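Rolell Bench Mat - Gray, Cut to Length

The Rolell bench mat is a rubber work surface for lab benches, repair counters and packing tables. It lies flat without glue and can be taken up for cleaning. We stock it in one color, a medium gray with a smooth top and a lightly ribbed back.

The top layer stands up to common cleaning products, including diluted bleach and rubbing alcohol. Do not use acetone on it. Spills should be wiped up the same day, as dyes and iodine will stain if they sit overnight. 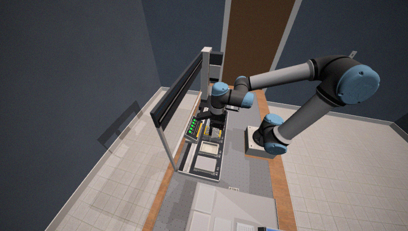

Rolls are 47 inches wide and are sold by the foot, up to 20 feet in one piece. Longer runs ship as two pieces with a straight factory edge on each, so the seam can be butted together and taped from below. Please measure the bench top itself, not the cabinet under it. Most tops overhang a little at the front.

The mat can be trimmed with a utility knife and a metal ruler. Score the top side first, then bend and cut through from the back. Leave it unrolled at room temperature for a night before trimming - it comes off the core slightly stretched and will pull back a little.

Which thickness do I need?

The standard mat suits general bench work and glassware. The heavy version, sold under the name Haravon, has a foam layer and is meant for counters where tools get dropped. It is softer underfoot too, and some customers buy it for standing areas, but the edges are not beveled and we do not recommend it in walkways.

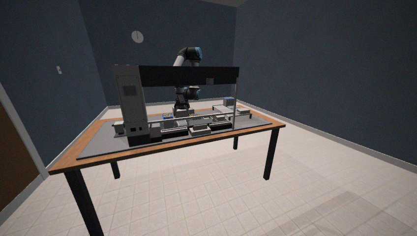

Shipping and returns

Uncut rolls can be returned within 20 days. Cut lengths cannot be returned unless they arrive damaged or in the wrong size. Orders over 2,000 dollars ship free by freight and need someone at the delivery address to sign. Smaller orders go by ground parcel, packed on a cardboard core.

Often ordered with this item: Dreßler seam tape, Ramusus mat cleaner (one-quart bottle), replacement knife blades.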